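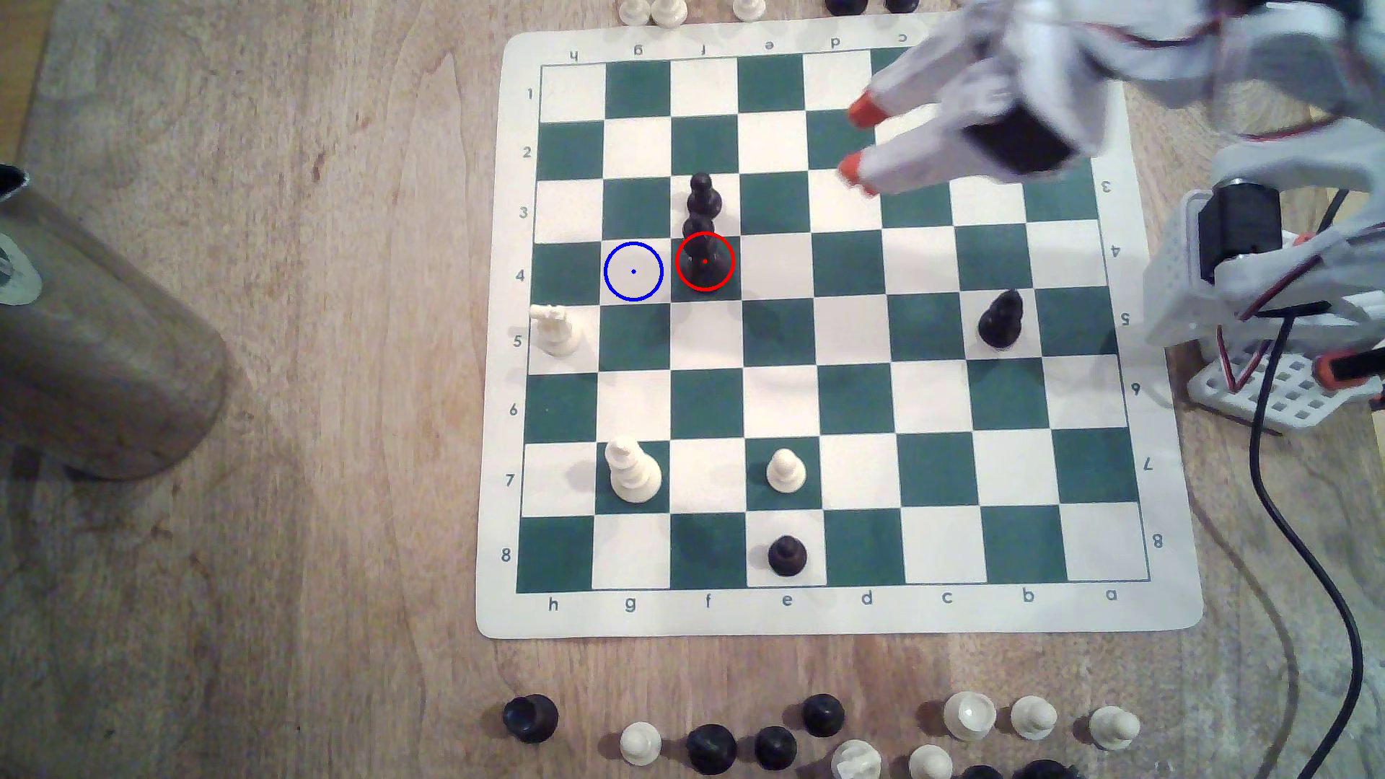 Buenaventura, June

I bought the roll-up board in March and have put off writing about it until I'd used it enough to have an opinion. By now it has been unrolled most evenings for three months, so I have some.

It's the ordinary kind. Green and cream squares, a wide cream border, letters and numbers printed around the outside. I paid 15 dollars for it, pieces not included, from Nestow, which is mostly a storage and shelving store but keeps a rack of games near the registers. The board before this one was a folding wooden one that belonged to my uncle. The hinge had gone, and the two halves sat at slightly different heights, so anything placed near the middle leaned. I glued it twice. The second time I glued it closed.

Things I like about the mat first.

It goes flat on the table, mostly. When it was new it had been rolled tight inside a cardboard tube, and for the first week the ends curled up and took the back rank with them. I tried books on the corners overnight, which helped a little. What worked was rolling it the other way, printed side out, leaving it like that for a day, and then putting it under the couch cushions. Taner Kocabaş told me to use a hair dryer. I didn't try that, and I wouldn't on a surface I didn't know.

It wipes clean. I drink coffee while I play and I'm not careful. A damp dishcloth does it, no soap. I do let it dry before rolling it up. One time I didn't, and there was a smell.

The coordinates are printed twice, so whoever sits on the other side gets their own letters right side up. My uncle's board had none at all. I didn't think I'd care about this, and it has turned out to be the thing I use most. I'm working through an old problem book in which every position is given in plain notation with no diagrams: white king here, rook there, black pawns on f3 and f4. On the old board I'd count squares with a finger, lose count, and set up something else entirely. Twice I spent an evening on a problem that had no solution, and both times I had a piece one file over. Now I read off the letter, read off the number, and put the piece down.

It still takes some practice if the board is facing the other way. From Black's side the letters run h to a, left to right, and the 1 is at the far end. I learned everything from White's side and for years I read the board as if that were the only direction it went. So I have been making myself sit on the wrong side for every other problem. The first week I was slow and put the kings and rooks in mirror image. I'd look for g4 and reach for b4. It's better now, although if I'm tired I check the letters before every piece.

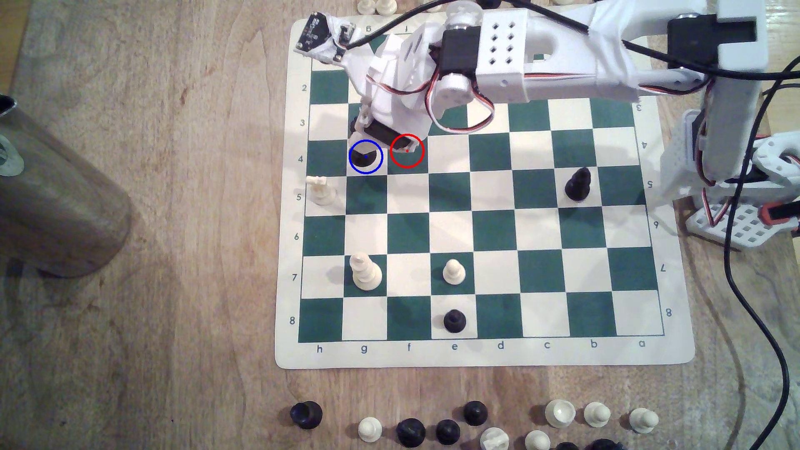
A black piece on g4, the h-file on the left.

The book has 868 problems in it. I do a few a night, in order, and I don't skip. I write the answer on an index card before I move anything. That's a rule Hala Ragab gave me when we were both in the high school club, and I ignored it for a very long time. If I move the pieces first, I find the answer by trying things and then tell myself I saw it. With the card I have to commit. A good number of my cards are wrong. I keep those in a separate pile and go back to them at the end of the month, set the position up again from scratch, and see if I get the same wrong answer, and I often do.

Problems with only a few pieces left are the ones I get wrong the most. I would have guessed the crowded ones. With a king, a rook and a couple of pawns there's so much open board that I stop looking at half of it. The pawns on the far side, the ones I've decided don't matter, are usually what the problem is about.

Now the complaints.

The border is very wide. It's nice to have the room for the labels, but it means the whole mat is a good deal bigger than the part you play on, and on a small table there isn't anywhere left for a clock or captured pieces. I ended up putting the captured ones in a cereal bowl on the chair next to me. Measure your table before you buy, and measure against the outside of the mat. The listing I looked at online gave only the size of the squares.

The surface is also a little slick. The first set I used on it was a cheap one with bare plastic bottoms, and a bumped table would send the whole position sideways. I bought felt dots from the hardware store, the self-stick kind meant for chair legs, and trimmed them with nail scissors. The pack said Preltent on it. They've held on all but 12 of the pieces, and those I redid with white glue. With felt on the bottom the pieces stay where they're put and they make less noise, which matters after ten at night in this building.

Last complaint. Looking straight down, it's hard to tell one black piece from another. That isn't the mat's fault, I know. A bishop and a pawn are both a round dark thing from over the top, and under the kitchen light they both shine. I've gotten in the habit of sitting back before I decide anything. If I'm leaning over the table I'm too close to read it. I also moved the lamp off to the side so that the pieces throw a bit of shadow, and that helped more than the brighter bulb did.

For storage I went back and forth. The tube it came in fell apart at one end. Chidubem Wike keeps his in a yoga mat bag, slung over a doorknob, and it looks fine. I bought a document tube from Guvex with a screw cap and a strap, and it's too narrow, so the mat has to be rolled tight again and I'm back to curled ends. At the moment it lives loosely rolled on top of the bookcase with a wide strip of cotton tied around it. Don't use a rubber band. It leaves a dent in the vinyl that you can feel for days.

I haven't played a rated game since sometime before 2000 and I'm not planning to. People ask me that when I say I'm studying again. I like setting up the position, I like the half hour when I don't know the answer, and then I like putting everything away. With the wooden board I'd leave a position standing all week and it would collect dust and mail. This one takes under a minute to clear, so the table goes back to being a table for breakfast.

I'm also trying to be neater about how I pick up a piece. I used to drag them, or knock the neighbor with a knuckle and have to ask myself where it had been. Now it's straight up, over, straight down, and centered on the square. A piece left sitting on the line between two squares is how I lost a good part of April to problem after problem that made no sense.

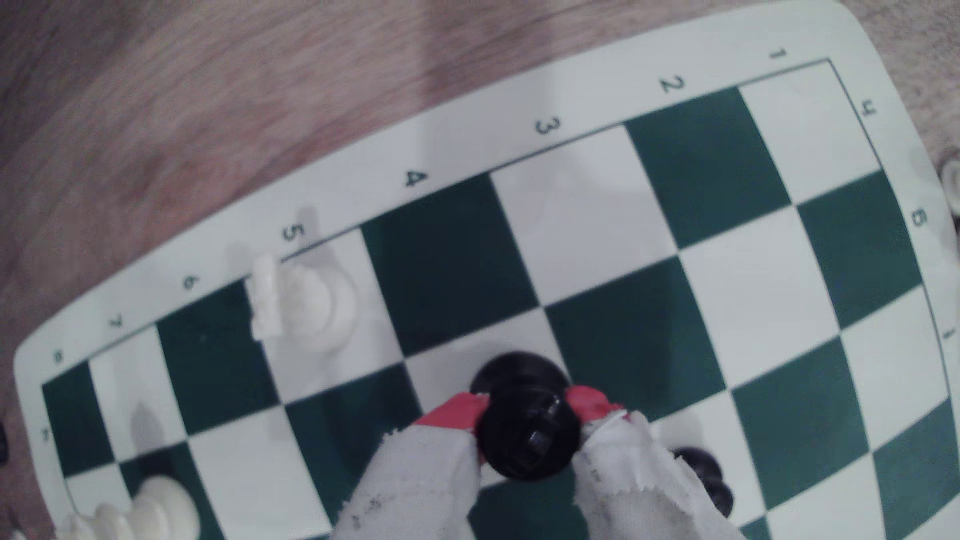

Vasiliki Sfakianakis: The line thing, yes. My daughter and I had a whole argument over a bishop that was half on a white square and half on a green one, and she won it. For the curling, I store mine flat under the mattress and haven't had any trouble. Which size felt dots did you get? The ones I found are too big for the pawns and I don't own nail scissors.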